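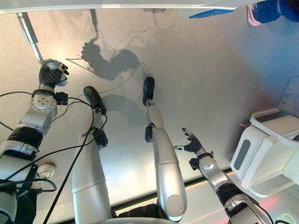 Acta de la reunión del club de robótica, grupo del humanoide

Fecha: 12/17/21
Lugar: taller del club, planta baja
Preside: coordinación del club
Asistencia: los grupos de mecánica, control y comunicación. El grupo de visión excusa su ausencia por examen.

1. Lectura y aprobación del acta anterior

Se lee el acta anterior. Mecánica pide corregir el punto sobre los tornillos del tobillo: se acordó cambiarlos en los dos pies, y el acta solo recogía el izquierdo. Con esa corrección queda aprobada.

2. Estado del robot

Mecánica informa de que las dos piernas están montadas y con los módulos de rodilla en su sitio. Queda pendiente revisar el juego de la cadera derecha, que se nota al girar el muslo a mano con los motores apagados. No se ha medido todavía.

Las manos trabajan bien por separado. Esta semana se ha practicado el agarre de un poste metálico con la mano izquierda mientras la derecha permanece abierta. El dedo índice cierra más tarde que los demás y control cree que es un problema de calibración. Mecánica no lo descarta, pero quiere mirar antes la tensión del tendón. Se acuerda que mecánica lo revise primero y que control no toque los parámetros hasta entonces.

El cableado del brazo izquierdo sigue suelto y cae por encima del brazo y de la pierna. En dos ensayos hubo que parar para apartarlo. Se propone sujetarlo con funda trenzada desde el hombro hasta la muñeca, dejando holgura en el codo. Se aprueba. El material hay que pedirlo a Brumon, que tarda una semana en servir.

3. Control y programa de marcha

Control presenta la versión nueva del programa, guardada en el repositorio con el nombre Sumemley. Incluye el paso lateral y una parada de emergencia desde el mando. El paso lateral solo se ha probado en simulación.

Se discute si conviene probarlo ya en el suelo. Una parte del grupo prefiere esperar a que la cadera esté revisada. Otra parte recuerda que después de las vacaciones quedan pocas tardes de taller. Se vota: la prueba en el suelo se hará cuando mecánica dé el visto bueno a la cadera, siempre con el robot sujeto.

Se pide además que los registros de cada ensayo se suban el mismo día. Faltan los de las dos últimas sesiones y control se compromete a subirlos antes de irse hoy.

4. Torneo Thongsuk

La inscripción está enviada. La fase presencial es en mayo y consta de tres pruebas: agarre y traslado, marcha en línea recta y una prueba libre de hasta 3 minutos. Para la prueba libre hay dos propuestas, abrir una puerta y pasar un objeto de una mano a otra. La segunda exige menos montaje. No se decide hoy; cada grupo traerá su opinión por escrito a la próxima reunión.

Comunicación recuerda que la organización pide una memoria técnica con fotografías del montaje y un esquema eléctrico. El esquema que tenemos es el del curso pasado y no incluye la mano nueva.

5. Cuentas

Se han gastado 563 euros desde septiembre, la mayor parte en rodamientos y conectores. El presupuesto del curso es de 4.000 euros y de ahí tiene que salir también el viaje al torneo. La empresa Plulora ha contestado que puede prestar una batería de repuesto, pero no aportar dinero. Se acepta el préstamo y se les enviará una carta de agradecimiento con el escudo del centro.

6. Normas del taller

Se recuerda que durante los ensayos los pies y el calzado se mantienen fuera de la zona de trabajo del robot. Las mochilas y la ropa van a las taquillas. Antes de dar corriente, quien lleve el mando avisa en voz alta y espera respuesta.

7. Tareas

Mecánica: holgura de la cadera derecha, tendón del índice izquierdo, pedido de funda a Brumon.
Control: subir registros, probar la parada de emergencia con el robot sujeto.
Comunicación: carta a Plulora, índice de la memoria técnica.
Todos los grupos: opinión sobre la prueba libre.

8. Ruegos y preguntas

Se pregunta si el taller abre en vacaciones. La coordinación responde que no, pero que la llave se puede pedir en conserjería desde el primer día lectivo.

Se pide otra caja de llaves Allen, porque a la actual le faltan las de 2 y 3 mm. Se comprará con el próximo pedido.

Se levanta la sesión. La próxima reunión se convocará por correo a la vuelta de vacaciones.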